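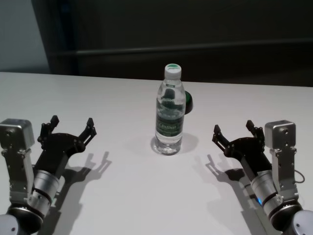 Figure 6.1 A clear plastic water bottle with a white screw cap.

Chapter 6
Drinking Water and the Household

Learning Objectives

After studying this chapter, students should be able to:
Distinguish between a water source, a supply system, and a point of use.
Explain why water that leaves a treatment plant in good condition may reach the tap in a different condition.
Describe the main methods of storing drinking water in the home.
Read a simple water quality report.

Introduction

In 1677 the town of Smadi drew all of its water from a single spring above the market. Households sent someone to fill jars each morning, and the town record lists fines for washing animals upstream of the basin. Today the same town is served by a reservoir at Trutamwood and a network of buried pipes, and few residents could say where the spring once stood. The change is typical of many places. As supply systems grow, the distance between people and their water grows as well, and so does the number of points at which its quality can be affected.

This chapter follows water along that path. It begins with the source, moves through treatment and distribution, and ends in the kitchen. Bottled water is considered in Section 6.4 as one form of storage among several, with attention to cost, container materials, and storage conditions. 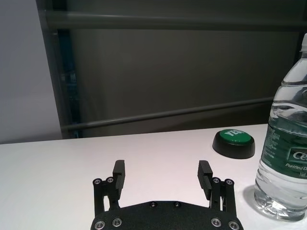

6.1 Sources of Supply

A water source is any body of water from which a supply is taken. Surface sources include rivers, lakes, and reservoirs. Groundwater sources include wells and springs. Surface water is usually easier to reach, but it is more exposed to runoff from farms and roads. Groundwater is filtered to some degree as it passes through soil and rock – although it may also pick up dissolved minerals along the way.

Many towns use more than one source. In the Jesuvgate district, 13 wells supply the older neighborhoods while the reservoir serves the rest. A survey directed by Samira Nasrallah compared samples from 25 homes and found that hardness varied more from street to street than residents had expected.

Key Terms

Source: the body of water from which a supply is drawn.
Hardness: the amount of dissolved calcium and magnesium in water.
Point of use: the place where water is drawn for drinking, cooking, or washing.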